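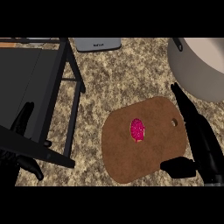
Read the Back Label First: The Case Against Proprietary Blends

A proprietary blend is a group of ingredients listed on a supplement label under one name and one total weight. The individual ingredients appear in descending order, but the amount of each is left out. The practice is legal in the United States and has been for decades. My view is that a person who trains seriously should refuse to buy any product that uses it, and that retailers who claim to serve such people should stop stocking them.

I train at a small gym in Villham and have used stimulant powders before lifting, on and off, for several years. I have no financial tie to any of the products mentioned below. I pay for my own powder, and I have thrown out a fair amount of it.

What the label tells you

Take Prakis, which is sold in most of the shops near me. The panel lists a "Focus and Drive Matrix" with a total weight of 4 grams. Beneath that are six ingredients: citrulline, beta-alanine, tyrosine, taurine, caffeine and a plant extract. The order tells you that there is at least as much citrulline as beta-alanine, and at least as much beta-alanine as tyrosine. It does not tell you much else.

Work through the arithmetic. If citrulline makes up most of the blend, the beta-alanine is too small to matter. If the beta-alanine is close to a useful dose, the citrulline can be only slightly larger, and then both are low and everything after them is dust. Either reading fits the label. The buyer cannot tell which one is in the tub, and cannot rule out that the recipe moved from one to the other between batches without any change in the printed panel.

Caffeine is the one that bothers me most. It comes fifth on the list, which sounds small. But caffeine is active in milligrams, and a blend measured in grams leaves a great deal of room. A serving with 200 milligrams and a serving with twice that could both be sold under the same panel. One is a strong cup or two of coffee. The other is a bad evening for anyone who trains at 7 p.m. and works the next day.

Some makers print the caffeine figure separately, and I give them credit for it. It still leaves the rest of the formula closed.

The trade secret argument

Makers usually defend the blend as protection for their research. If they printed exact amounts, they say, a competitor could copy the product within a month.

I don't find this convincing. The ingredients in nearly all of these powders are commodity materials, bought from a short list of suppliers. The useful dose ranges have been discussed in published studies for years, and anyone who wants a sensible formula can write one in an afternoon. A competitor with a real budget can also send a tub to a laboratory and get the main amounts back. The person kept in the dark is the one holding the scoop.

There is also the matter of flavoring, texture and mixing, where I do believe there is skill worth protecting. None of that is on the supplement facts panel in the first place. Full disclosure of the active ingredients would leave it alone.

A second defense is that the ingredients work together, so the individual amounts don't mean much. This claim needs more evidence than any other on the tub, and it usually arrives with less. If two compounds work better together at a certain ratio, the ratio is the finding. Print it.

What closed labels do to training

The complaint is often treated as a matter of consumer rights, and it is one, but the practical cost to a lifter is larger. Training is record keeping. I write down load, sets, rest, sleep and body weight. When something changes, I want to know which input moved. A product with unknown contents puts a hole in the record.

Last winter I ran Prakis through one full training block. My squat sets felt easier for the first stretch and then flat. Was it the citrulline, the caffeine, tolerance to the caffeine, or just the usual course of a hard block? I had no way to work on the question. I could not hold the caffeine steady and change the rest. I could not compare it with another product by dose. The notes from that block are close to useless.

The next block I used Nusell, an open-label powder with every amount printed. It tasted worse, like warm lemon floor cleaner, and the scoop was too short for the tub. But when I slept badly in the second week, I could see that my caffeine was higher than I had assumed, cut the serving in half, and add plain citrulline from a separate bag to bring it back up. Sleep improved. That may have been chance. At least the change was one I could describe.

There is also stacking to consider. Many people take a powder before training, a fat loss capsule in the morning and an energy drink in between. Each may be fine alone. Adding them up requires numbers, and a blend anywhere in the chain ruins the sum.

Price

Open labels are said to cost more. On the shelf they sometimes do. The last time I bought both, Prakis was 30 dollars and Nusell was 39. Per tub, Prakis wins.

Per gram of anything I wanted, I can't say, and that is the problem. A price comparison needs a quantity on both sides. With Nusell I can divide. With Prakis I can divide the price by the weight of a matrix, which is not a thing I need more of. It is quite possible that the cheaper tub is the better buy. It is also possible that most of it is taurine and sour apple. A company confident in the first answer has an easy way to show it.

The cheapest approach remains single ingredients in plain bags. Creatine monohydrate, caffeine tablets with a stated dose, citrulline if you like the effect. A kitchen scale that reads in grams is fine for the creatine. It is not fine for caffeine powder, which should not be measured at home at all — buy the tablets.

Where testing fits

Third-party testing is a separate question, and the two get mixed up. A test seal on a tub may mean the contents were checked for banned substances, or that they match the label, or both. If the label gives only one total for six ingredients, matching it is a low bar. I would take an open label with testing over an open label without. I would not take a seal as a replacement for numbers.

Feng, the brand my gym sells at the front desk, carries a seal and a closed blend. I have asked by email for the amounts on two occasions. The first reply thanked me for my interest in performance. The second was the first reply again.

What I would like to see

The rule I am proposing is a modest one. Every active ingredient in a sports supplement should carry its own weight per serving, and caffeine from all sources should be added together and printed as one figure. Plant extracts should state the amount of the active compound as well as the amount of extract. Flavors, sweeteners and fillers can stay as they are.

A law would be the cleanest route, though I don't expect one soon. Gyms and shops could do most of the work sooner by setting the rule as a condition of shelf space. A gym has a better reason than most to care, given that the product is often taken in its parking lot and the effects play out under its barbells.

Until then, the check takes a few seconds. Turn the tub around and look for the words "blend," "matrix" or "complex" with a single weight beside them and a list of names underneath. If they are there, put it back. I now do this before I look at the flavor, and it has cut my choices at the local shop to two powders, one of which is usually out of stock.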